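Lanell Community Kitchen
Report to the Siveck Food Fund, June

Dear friends at the Fund,

It has been a busy and mostly happy stretch here, and I'm so glad to be writing with good news first. We served 1,918 plates in our low-cost fish suppers (the goal was 1,000!), and the clam chowder went faster than anything else on the menu. 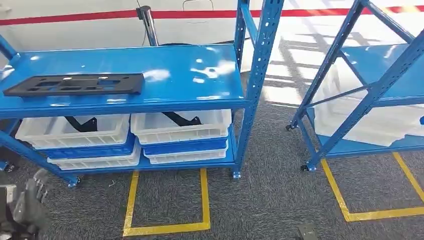 Blue shelving with stacked storage bins.

The cooking classes took a little longer to find their feet. Our first group of 20 was nervous about buying whole fish, so we started with canned sardines and worked up to scaling and gutting a mackerel by the third evening. By the end, 129 people had come through, and several have asked for a class on stock.

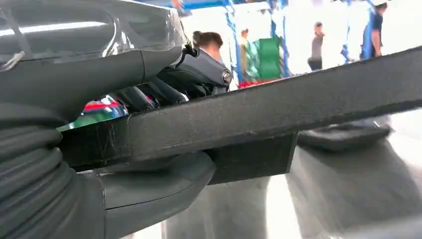
Keeping fish cold and clean takes more of our budget than we planned, and I would rather tell you so now than in the fall. Ice went up twice, and we go through a great deal of film and parchment on supper nights. Clear plastic wrap like that in the picture, wrinkled and shiny, is a line I had left much too small, and I've moved money over from printing to cover it.
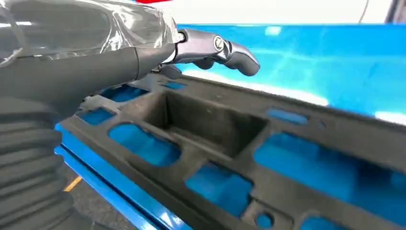

What comes next

We'd like to add squid and smelt to the Lotden suppers, and Sekiguchi has offered us a fair price on both. I'll send the revised budget along with the receipts.

With warm thanks,
Kumiko Oshima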